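The Laugh Is Not an Argument

When a new proposal for free city buses came before our council in July, the room laughed. I was sitting in the second row, and I laughed also, a little, the way a person laughs when everyone around is doing it. The plan had been written by a small group of tenants from the Paterson side of town. It was 11 pages long, the numbers on page four did not add up, and one paragraph asked for bus stops with drinking water and "a place to rest for every tired person." A council member read this line aloud two times, slowly, and the second time he got a bigger laugh than the first.

I have thought about that evening many times. I do not think the plan was good. The cost was guessed, the route map used streets which are closed to heavy vehicles, and there was no word about who will drive the extra buses. But I have come to believe that the people who laughed made a worse mistake than the people who wrote it, and that in politics this mistake is made again and again by those who consider themselves serious.

I grew up in a country where public ideas moved in a different way. A proposal came from the top, it was printed, and people made jokes about it in the kitchen with the radio turned up. The joke was all we had. It did not change the price of anything. So I may be more suspicious of political laughter than my neighbors are. I know how comfortable it is, and how one can stay in it for 20 years while other people decide.

What happened after July is simple to tell. The plan was voted down, with only 2 members in favor. The newspaper gave it a short column with a funny headline. Then the same tenants went back to their building and kept talking. They talked at the laundromat and at the school gate. They stopped saying "11 pages" and started saying "free bus," and two words travel much better. By winter my own coworkers, who had never attended a council meeting, were asking each other why the bus costs money when the library does not. I had no quick answer. I still think there is an answer, but I had to go and look for it, and this means the question had already won something.

The opponents were not prepared. For months they had been repeating the line about the tired person, and they believed the matter was finished. When the idea returned, cleaner and with a proper budget, they brought out the same joke, and it sounded old. At the second hearing a man from the merchants' association said that free buses would be "full of people going nowhere." I suppose he expected the July laugh. Many in the room that night had come by bus.

I take one more case from nearby. In Nidier, where my wife's family lives, the town had a proposal to pay part of the rent for anyone who cares at home for an old parent. It was called a fantasy. Even people who would have received the money called it a fantasy, and I remember one of my in-laws doing so while she was cooking a separate soup for her mother. Four years later both candidates for mayor had a version of it. One version was stingy and the other was careless, and voters had to choose between them. A better version could have been written in those four years by the people who know how to write budgets, if they had been willing to touch the subject. They were not willing. They were afraid to look foolish beside it.

This is my main complaint. When the experienced people only laugh, they leave the idea to be developed without their experience. Then it arrives with the same holes it had at the start, and with many more supporters. A careful critic who says "your page four is wrong, and this is how a page four should look" does more to control a bad plan than a whole room of clever remarks. He may also find out that a part of the plan is right, and maybe this is the risk that people prefer to avoid.

I must be fair to the other side. There are proposals which deserve no patience. If a candidate promises to end all local taxes and double the police, I do not feel that I owe him a weekend of study. And time is limited – a council that answers every letter in full will never fix a road. Somebody has to choose. I only ask that the choice be made after reading, and that the reason be given in a normal sentence which the other person can reply to.

My wife says I have become too soft toward the bus people. We had this discussion again last week, over the dishes, where most of our political discussions take place. She believes the fare should stay but be lower, and that something free is treated badly. I told her that the sidewalk is free. She told me to look at the sidewalk.
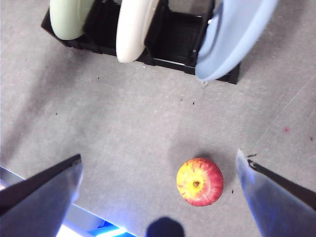

Three plates in the rack.

She has a point, and I have not yet found the reply. What I notice is that neither of us laughed at the other, and that by the end I had moved a little toward a low fare and she had moved a little toward free rides for students.

The council will take up the buses a third time in spring. I will go, and I will sit in the second row if there is a place. I expect to vote against the members who still have only the joke, even if I agree with them about the cost.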